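Minutes of the equipment planning meeting, Fliminby workshop
Held on Friday at 14:00 in the small meeting room

Present: five members of the equipment group, and one guest from purchasing.
Absent with notice: one member from the electrical section.

1. Minutes of the last meeting
The minutes were accepted with one correction. Under point 4, the word "ordered" is to be replaced by "requested". The spare batteries were not yet ordered at that time.

2. Budget position
The purchasing guest explained the present state. From the equipment line there remains 1122 euros until the end of November. The larger purchase of the second arm is paid from the project line for Trarnau and does not touch this sum. It was asked if the remaining money can be moved to next year. Purchasing answered that it can not, and that all invoices must arrive before the books are closed.

3. Gripper fingers and wrist camera
Two offers were received. Mokgethi offers a set of replacement fingers for 497 euros, with delivery included. Gretari offers a lower price per finger but only in packs of ten pairs, and the total goes above what we have. The group prefers the Mokgethi offer. One member wished to have it noted that the Gretari fingers are softer and could be better for thin wire objects. This was discussed for some time. It was agreed to ask Gretari for one sample pair, without obligation to buy.

The wrist camera stays as it is for this year. A wider lens was proposed, and the proposal was postponed to the spring meeting.

4. Tables and desk items for the office tasks
The office tasks will continue with the white table and the metal mesh organizer. The group discussed whether to buy a second table of the same kind, so that two arms can work in parallel when the Trarnau arm is delivered. Some members find that the present room is too narrow for this. The floor plan must be measured again before any decision, with the walking path included.
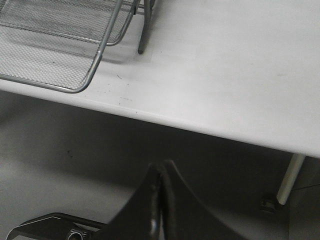
Question from purchasing: Must the second table be bought in the same order as the fingers?
The two orders can be separate, and the fingers should go first, as their delivery takes longer.

It was further remarked that objects placed near the edge of a table are at present the most difficult for the arm. For the next order of desk items, the group would like organizers in two different heights. A limit of 40 euros per item was set. Mugs, pens and paper clips are taken from the normal office stock and are not counted in this budget.

5. Cables and floor
The electrical section sent a written comment. They ask for floor cable covers for the complete length of the test area, also where the second table would stand. The price is not known yet. The group reserved 400 euros for covers and for one additional power strip with a switch. If the price is higher, the point comes back to this meeting.

6. Service contract
The contract for the first arm ends in spring. Purchasing asked if we wish to extend with the same conditions. The group is satisfied with the repairs but less with the waiting time for parts. Purchasing will request a new offer in which the waiting time is written down.

7. Decisions and tasks
Order the finger set from Mokgethi: purchasing, next week.
Ask Gretari for one sample pair: mechanical section.
Measure the room again and send the drawing to all: mechanical section.
Get a price for the cable covers: electrical section.
Request the new service offer: purchasing.

8. Other matters
The key for the tool cabinet is missing again. Whoever has it is asked to bring it back to the front office.

Next meeting: same room, 14:00, the day will be sent by mail.
End of the meeting: 15:20.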